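Ticket 146 : échec d'envoi des visuels, fiche produit
Site : Fikville
Ouvert par : Ulla Kristiansen
Assigné à : Arvid Forsberg
Date : 27 juillet 2023

Symptôme
L'envoi se bloque à 17 % puis renvoie « délai dépassé ». Reproduit sur deux postes, cache vidé.

Journal
1. Droits du compte vérifiés, RAS.
2. Quota disque du serveur Momton : 118 Go libres. Hors de cause.
3. Proxy contourné : envoi complet en 19 s. Le filtrage de Peneo coupe les requêtes fractionnées.
4. Règle d'exception ajoutée par Ebbe Lindholm, service relancé.
5. Nouvel essai via le proxy sur la fiche du pull col rond écru, maille fine. Fichier reçu, somme de contrôle identique.
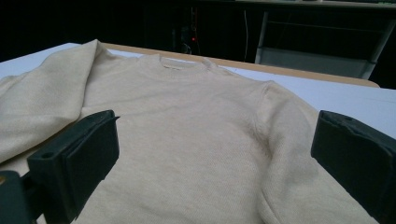 6. Règle à reporter sur le proxy de secours. En attente de B. Paiva.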